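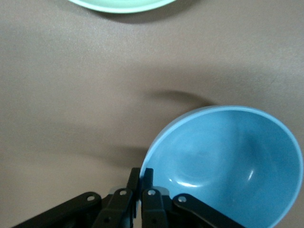 Gredico, the housewares chain, wants shoppers to believe that the color of a bowl can change how much they eat. The company's new Tastano line went on sale this month with a leaflet promising "calmer meals" and smaller portions, and a price to match: $15 for a single bowl. Set on a greyish-beige tabletop, a light blue bowl with a paler rim and a glossy inside looks pleasant enough, and the mint-green dish near it does too. Whether either one will talk anybody out of a second helping is another matter.

The evidence on offer is thin. Asked for the research behind the leaflet, Gredico sent 2 pages summarizing a tasting event held in March at its Jimar store. Diners ate soup from colored bowls and then filled out a card saying how full they felt. The summary does not say how many people took part, or whether anyone ate from a plain white bowl for comparison.

Mabli Foulkes, who runs the lunch counter at Văn, a noodle shop across the street from the store, bought 6 of the blue bowls for her own tables. She has used them for 3 weeks.

"They stack fine and they're easy to wash," Foulkes said. "People eat what they ordered. If they're hungry they order more."

Gredico said the leaflet was "meant to inspire" and that it had no plans to withdraw it. A spokesman would not say if further testing was under way. Larger serving dishes are due in the same colors, with the same wording on the box.

By Staff Reporter
November 2019
Filed under: Home & Kitchen, Shopping
Print this story | E-mail this story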